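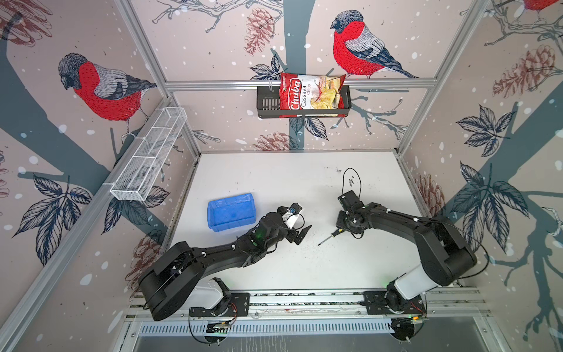

Mellside Bench Chores is a set of recordings of two-arm robots doing small jobs at a table: clearing up, sorting, putting one thing into another, passing something from hand to hand. We put it together to get a fair answer to a question we hear a lot, whether a machine can do the dull parts of housework or shop-floor work yet. The jobs are small on purpose. Picking up a little white object with a blue cap next to an open blue tray, while a screwdriver lies a short way off, is close to the middle of the difficulty range. The walls of the cell have bullfinches and pine cones on them, and models trained on plain gray backdrops do noticeably worse here.

Reading time: 5 minutes

# Mellside Bench Chores

Maintainers: Stijn Visser (recording, hardware), Ward Aerts (labels, evaluation)
Status: usable, still growing
Version: 3

## What is in it

The release holds 70 hours of recordings, split into 11 task families. Every episode has:

- video from a fixed camera over the workspace
- video from the wrist cameras
- joint positions and gripper opening for both arms
- a one-sentence instruction in English
- an outcome label (done, partly done, failed)

The arms were driven by people. There are no recordings of a trained model in the main set. Model runs are kept in a separate folder called `rollouts` and should not be mixed into training data unless you mean to do that.

## Task families

Names are the folder names.

- `tray_in`, `tray_out`: move items into or out of a tray or bin
- `handover`: one gripper passes an item to the other
- `tool_return`: put a hand tool back where it goes
- `cap_on`, `cap_off`: small containers with caps
- `basket_high`: reach a basket on the wall
- `wipe`: clean a patch of tabletop
- `fold_small`: cloths up to napkin size
- `sort_two`: two kinds of item, two places
- `free`: the operator was told to tidy up and chose the order

`free` has the longest episodes and the loosest labels. Ward relabeled it for version 3, but expect some disagreement over where one step ends and the next begins.

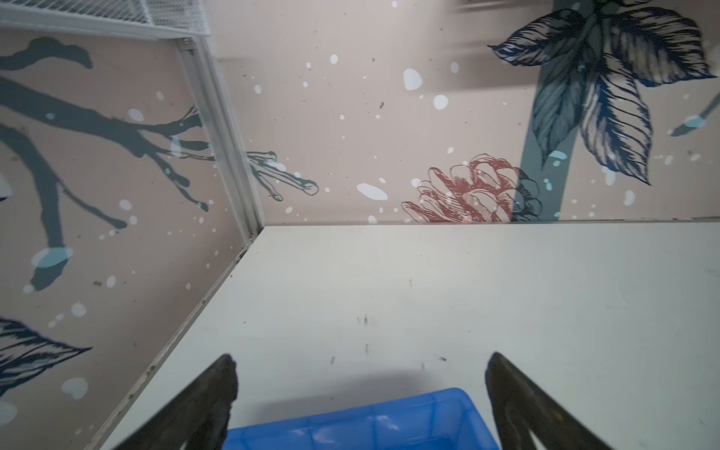

*Wrist camera view, with the gripper fingers and blue bin at the bottom.*

## Wrist views

The fingers are in view much of the time and can hide the item being handled. When the arm moves fast there is motion blur, mostly toward the edges. We have left it in. The tabletop also has marks and smudges on it, and an early segmentation model of ours kept reporting them as objects. If your detector does the same, raise the minimum size before you change anything else.

Wrist video and fixed video are synced in software. The Leteritz recordings drift slightly in long episodes. Use the `sync_offset` column.

## Can machines do these chores yet?

Some of them, slowly. Our baseline was trained on all families and tested at Mellside and then at Verbruggen, a repair shop that let us set up on a Saturday.

`tray_in` and `tray_out` are good enough that we would leave them running at Mellside with someone in the next room. At Verbruggen we would not. `handover` works if the item is stiff. `cap_on` is poor: the model brings the cap to the right place and then presses at an angle. `fold_small` fails more often than it succeeds, and its successes would not pass in a laundry.

Speed is the other problem. On `tool_return` a person was nearly 5 times faster than the baseline, and the person was not hurrying. For a shop that matters more than the success rate, since a slow arm takes up bench space all day.

We do not think the set supports any claim about whole rooms, stairs, wet work or anything heavy.

## Known issues

- Left and right gripper channels are swapped in part of `sort_two`. The affected episodes are listed in `swapped.txt`.
- Lighting differs between sites and is not logged.
- Operators got better over time, so later episodes are shorter. Shuffle before you split.
- Some instructions name the color of an item and some do not.
- The Brandberg episodes have one wrist camera only.

## Use

Research and teaching use is fine. Ask first for anything you plan to sell. Please do not use the outcome labels to rate the operators, who were told we would not.

Corrections are welcome through the issue tracker. Include the episode number and the name of the camera stream.

This site uses cookies to remember your settings. Accept | Manage

Get release notes by email. Subscribe

Related

- Mellside Bench Chores: rollout folder notes
- Setting up a two-arm cell at Leteritz
- Brandberg cloth recordings
- Label guide for partly done episodes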